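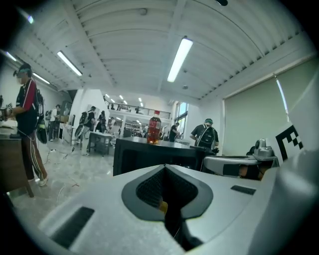
Call for households: hard water and kettle energy use, Voststead

The Eskildsen Water Laboratory is looking for households in Voststead and the villages served by the same supply to take part in a study of limescale in electric kettles. The study measures how quickly scale builds up under normal use, and how much extra electricity a scaled kettle draws to boil a known volume of water. Recruitment is open until the end of April or until all places are filled.

Background

Water in the eastern half of the supply area comes from chalk boreholes and is very hard. The western half receives a blend that is partly drawn from the reservoir. Households in the two halves pay the same tariff but replace their kettles at different rates, according to a postal survey we ran last year with 623 replies. The survey relied on memory and on people's own view of what counted as a badly scaled kettle. The present study replaces that with weighing and metering.

Who can take part

We have 122 places. You may apply if:
– you live at an address on the Voststead supply and expect to stay there for the next six months
– you use an electric kettle at least once a day
– your kettle is rated between 2 and 3 kW and has a concealed or flat element
– you do not have an ion-exchange softener on the tap used to fill the kettle

Jug filters are allowed, but you must tell us the make and how often you change the cartridge. Please do not start or stop using a filter during the study. Kettles with an exposed coil element cannot be included, as the scale sheds unevenly and the weights are of little use.

Only one person per household needs to sign up. That person must be 18 or over and will be our contact throughout.

What you would do

At the start you bring your kettle to the laboratory, empty and dry. It is descaled with citric acid, rinsed, dried in the oven at low heat and weighed. The visit takes 50 minutes, most of which is drying time, and you may leave and come back.

You then take the kettle home with a Sevex plug-in energy meter. The meter stays between the socket and the kettle base for the whole period. It stores its own readings and does not need an internet connection. You keep a short diary for one week in each month, noting:
– the time of each boil
– the fill level, read from the gauge on the kettle
– whether the water was fresh or left over from the previous boil

Diary sheets are supplied. An electronic version is available, but it does not work well on older phones and paper is preferred.

You must not descale the kettle between visits. If the scale becomes a nuisance, contact us and we will bring your final weighing forward. Data from a shortened run can still be used if it covers at least ten weeks.

At the end you return with the kettle and the meter. The kettle is weighed, descaled again and given back to you clean.

Payment

Each household receives £67, paid by bank transfer after the final visit. Travel within the supply area is refunded at the public transport rate. Households that withdraw early keep a share of the payment in proportion to the weeks completed, provided the meter is returned.

Data and consent

We hold your name, address and bank details separately from the measurements. Published results will give the supply zone only. The meter records power and time, so it does show roughly when someone in the house was making tea – please discuss this with the people you live with before applying. The consent form explains how to have your data removed.

How to apply

Write to Ditte Laxdal, study coordinator, at the laboratory. Include your postcode, the make and model of your kettle, the rated power (printed on the underside or on the base), its age if known, and the number of people in the household. Technical questions about the meter should go to Baltasar Arroyo.

Places are allotted by supply zone, so an early application from a zone that is already full will go on the reserve list. Applicants will hear from us within two weeks of writing.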